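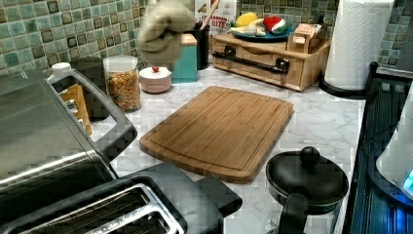
The Furnitz wind recordings are back, on vinyl this time

Members who use the listening room at Parkstead will know the old Furnitz wind ensemble discs, because for years they were the ones with a waiting list. The label has now brought the whole series out again as a set of 6 LPs in a plain gray box. The library's copy came in last month and has been cataloged. It can be heard in the room or borrowed one disc at a time.

The music is the same as on the CDs. There are serenades and divertimentos for eight or more winds, some opera arrangements of the kind that were played at dinner in noble houses, and a handful of later pieces that use the same group of instruments. The players are the Olteanu Winds, who recorded nothing else of importance. They used a small church with a stone floor, and a good deal of the sound people remember comes from that floor. The horns sit well back. The bassoons are closer than you would expect, and you can hear the keys working.

We were not sure we needed another version. The CDs still play, and two of them are in very good condition. What settled it was that the new set goes back to the session tapes. The CDs were made from a copy of a copy, with some noise reduction that took the top off the oboes. The transfer for the LPs was done by Plisix, who have handled several other reissues for the label, and they have left the tape hiss alone. It is steady and fairly low, and after the first minute of a side I stopped hearing it.

What is different

The first disc is the one to start with if you want to compare. It holds the long serenade in B flat, which takes up both sides. On CD the slow movement had a slightly boxed-in sound, as if the clarinets were in the next room. On the LP they are in the same space as everyone else, and the basset horns under them have a proper color. The oboe entry near the start of that movement used to come in with a hard edge. It now comes in quietly, on one long breath, and the line is easier to follow when the clarinet takes it over.

The second and third discs have the dinner music. I have never loved the opera arrangements, and I still think there are too many of them, but the playing is very good. The first oboe takes the soprano arias without making a show of it. In the faster numbers the ensemble leans forward a little and nearly comes apart in one finale. They kept that take, and I am glad they did.

Disc four is the weak one. The two divertimentos on the first side are thin pieces, and the second side is noisier than the rest of the set. Our copy has a run of light ticks near the start. I cleaned it twice and they are still there, so I think they are in the pressing. A member who bought the set separately has the same ticks in the same place.

Discs five and six have the later works. The suite on disc five was the best recorded thing on the CDs and gains the least from the new transfer. The little symphony on disc six gains the most. It was always hard to hear the second horn in the scherzo, and now the part is plain from the first bar.

Playing the discs 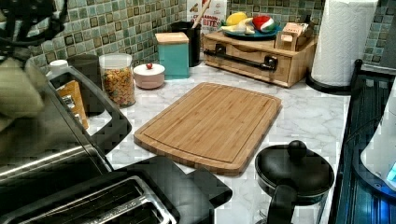 Furnitz has cut these sides wide, with the music starting a good way out toward the rim. Several members have had trouble with the first few seconds of a side. The stylus should go down on the smooth lead-in at the edge, and on these pressings that strip is narrow. If it goes down too far in, you lose the opening chord of the serenade. If it goes down too far out, it drops off the side. When I showed the room volunteers where to aim, the best comparison I could find was the cutting board in the picture above, with its thin groove running just inside the edge. The place you want on the record is in the same sort of position, close to the rim and still clear of it. Use the cueing lever on the turntable and watch from the side with the lamp on.

Please use the brush before each side and put the disc back in its inner sleeve before you take out the next one. The inner sleeves in this set are paper with a plastic lining, and they are a tight fit. Slide the disc in slowly and keep your fingers off the playing surface. If a sleeve splits, leave a note at the desk and we will replace it. Do not tape it.

The tracking weight on the listening room turntable has been set for the cartridge we have now. Please do not change it. If something sounds wrong, tell whoever is on the desk.

The booklet

The booklet runs to 39 pages and is better than the one that came with the CDs. It prints the session notes for the first time, with the take numbers, and there is a plan of where each player sat. The essay on the dinner music is long and repeats itself, but the part about how the arrangements were copied and sold is worth reading. There are no track timings anywhere in the box, which is a nuisance. I have typed out a list from the CDs and put it inside the lid. The serenade and the suite together come to 87 minutes with all the repeats taken, in case you are trying to plan an afternoon.

The label pressed 1000 copies and says it has no plans for more. We do not expect to be able to replace ours, so each disc goes out for one week only, and the box and booklet stay in the room.

CD or LP?

I would not tell anyone to give up the CDs. They are easier to handle, they have no side breaks, and for the suite there is little between the two. In the serenade, the side break comes after the second minuet, a sensible place for it, but you still have to get up. For the slow movement and for the little symphony I would go to the LPs every time.

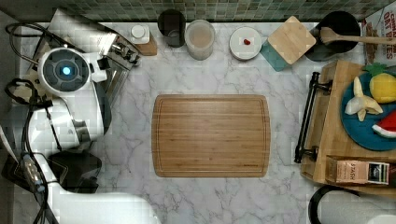 One member who has lived with the CDs since they first came out does not agree, and wrote to say that the new transfer has made the horns too prominent. In this listener's view the old balance, with the horns behind a kind of haze, was closer to what you would hear from the middle of a church, and the LPs put you up among the players, where no audience ever sat. The letter also says the tape hiss is "fine in the loud music and a bother in the adagios," and asks us to keep the CDs on the open shelf.

They will stay there. I went back and listened again to the adagio after reading the letter, first on CD and then on LP, and I can hear what is meant about the horns. They are certainly more forward. I still prefer them that way, mainly for the long held notes under the clarinets, which I had never noticed on the CDs at all.

We will play the serenade complete, from the LPs, at the June listening evening. Doors open at 7 p.m. and the music starts half an hour later. The little symphony will follow after the break if there is time. Scores for both are in the drawer under the catalog, and there are enough to share.

To reserve a disc, write the disc number and your member number in the book at the desk. Disc one already has a line of names, and disc six is free.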